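Tips for the packing bench: working beside the arms

Issued to all counter and kitchen staff at Zandwood, 29 January 2020

The two-armed packing station is now part of the daily routine at the takeaway counter. The advice that follows has been gathered from the staff who have used it most, and it replaces the sheet displayed in the kitchen since August. Colleagues who work only the early shift are asked to read the section on refilling with particular care.

Setting out the bench

Stand the carrier bag upright in the middle of the bench, with its mouth fully open and its handles up. Cups are stacked to the left of the bag and the pulp carrier is placed in front of them. Straws and stirrers belong together in one upright pot on the right. Press the base of the bag flat with the hand before setting it down. 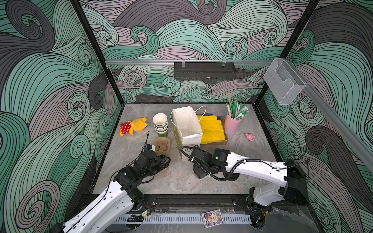 Keep to the same layout on every shift. Staff who are left-handed have asked whether the bench may be reversed, and for the present it may not. Ilaria Leone keeps the master plan of the bench and will consider requests for changes at the end of each month.

Lids and cups

Store lids in short stacks. Tall stacks cling together, and a member of staff must then stop the station to part them. A light twist of the stack before loading is usually enough to free them. Any cup with a dented rim should be put aside for rinsing water or pencils.

Hot drinks are still made by hand. The person at the coffee machine remains responsible for the order, and should glance at each lid before the bag leaves the counter – a thumb run gently round the edge will find a loose one at once.
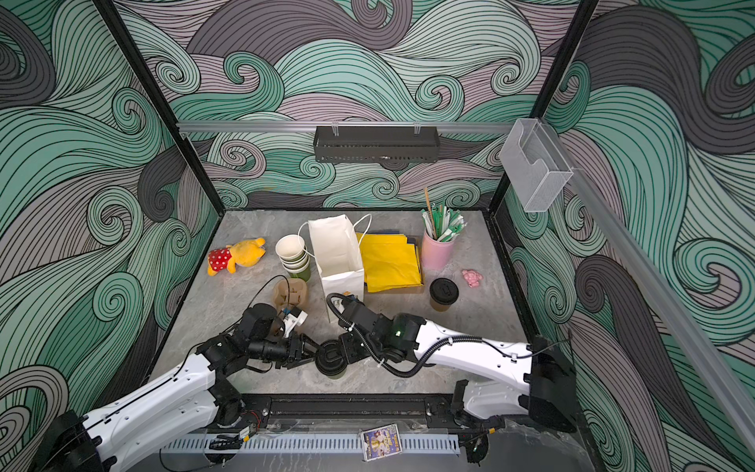 Several colleagues have asked what the station means for their hours. Management has confirmed that the 17 members of the counter team keep their present contracts. Time formerly spent on bagging has been moved to serving and to food preparation, and training in both is paid. Consuelo Aguirre holds the rota and will discuss individual concerns in private.

Cloths and napkins

Soft goods give more trouble than cups. Fan napkins once before laying them down, and discard any that are damp. Cleaning cloths should be opened out fully and dried flat – a cloth left in a ball holds its smell for days.

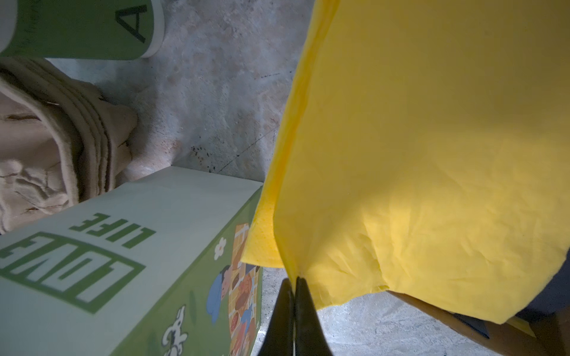 Crumbs and coffee grounds should be brushed from the bench before it is wiped. Use warm water with a little washing-up liquid, wring the cloth well, and finish with a dry one. Spray must never be used near the arms.

Refilling and stopping

Press the stop button and wait for both arms to come to rest before reaching in. Sleeves are to be rolled and lanyards removed. Refill the cups when the stack is down to a hand's width, and write the time in the book. Faults are reported to Faustino Cortés, or in his absence to the shift leader.

Spare lids are on the lower shelf of the dry store, 50 to a sleeve.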